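Bench notes, June, espresso side

Descaled the Eltesen again. Third time this month, and the water from the Skoler filter is supposed to make that unnecessary. The filter has an opinion of itself.

Pump hours read 302. Shot one ran like a garden hose, shot two didn't run at all. Same beans, same dose, grinder moved one notch. I wrote "stable" next to this grinder in May and would like that page back.

Swapped in the Fortin basket. Better. Puck came out in one piece, which counts as a good day here. Taste: sour, then less sour, then I stopped being able to tell.

Gasket on the group head is going hard. Gendmont wants more than 2000 for the full service kit, so I ordered the gasket alone – part 578, the brown one, NOT the black one we already own 3 of.

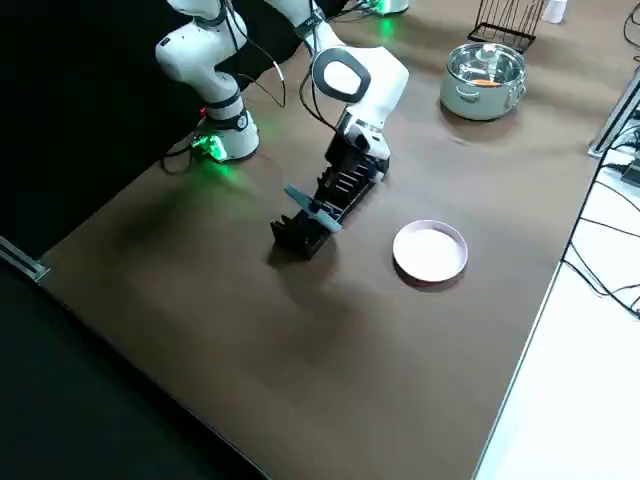 Leave the steam wand apart overnight. Tip is soaking in the blue cup, so please don't drink from the blue cup. Tomorrow: recheck brew pressure before touching the grinder, whatever it does to provoke me.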